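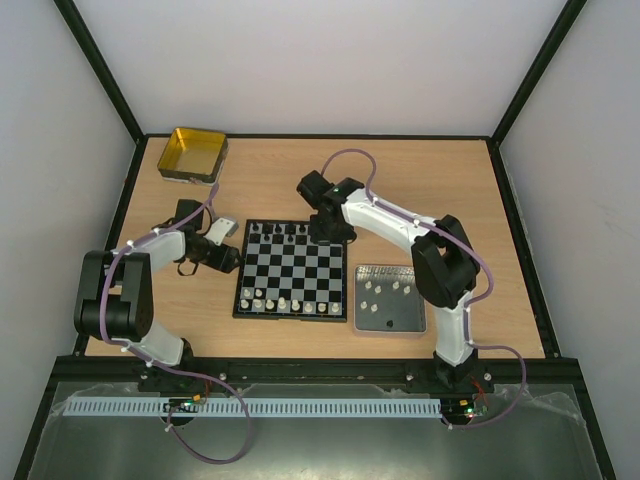
# Umis well and ditch notes

Hi! I'm Anum Hashmi, and I put this dataset together from the water right filings for the Umis valley. It started as a way to settle an argument with Junaid Mengal over who has first claim on the Hegazy ditch (he was right, annoyingly) and it kept growing from there.

## What's in it

- `rights.csv` - 927 rows, one per filing, with priority date, source, use and claimed flow
- `wells.csv` - 380 permitted wells, with depth and aquifer where the driller's log gave them
- `agencies.csv` - which office issued or holds each record, and who it got handed to later

Flows are in cubic feet per second and volumes are in acre-feet. Please don't mix them up like I did in the first January release. Yulan Cui caught it, thank you Yulan!

## Things to know before you use it

The old filings are handwritten, and spelling is all over the place. I kept the original in `name_raw` and put my best guess in `name_clean`. If the guess looks silly, it probably is, so open an issue.

A claimed flow is only what somebody wrote on a form. Plenty of these were never adjudicated, and a few add up to more water than the creek carries in June. Check the `status` column before you sum anything.

Groundwater before 2000 is patchy. The county and the state kept separate well lists back then and used different numbering, so Talha Mohmand matched them by section and driller. Anything he wasn't sure of has `match = weak`.

Locations are rounded to the quarter section. I have finer ones for some wells, but I'm not publishing those - a few owners asked me not to, and I said okay.

## Loading it

```
import pandas as pd
rights = pd.read_csv("rights.csv", dtype={"filing_no": str})
```

Keep `filing_no` as a string or you'll lose the leading zeros!

## Still to do

- Add the Clutar Creek transfers
- Fix the duplicate filings on the lower ditch
- Merge Eun-seong Nam's canal names

Last updated 31 March 2026. Data is CC BY 4.0, scripts are MIT.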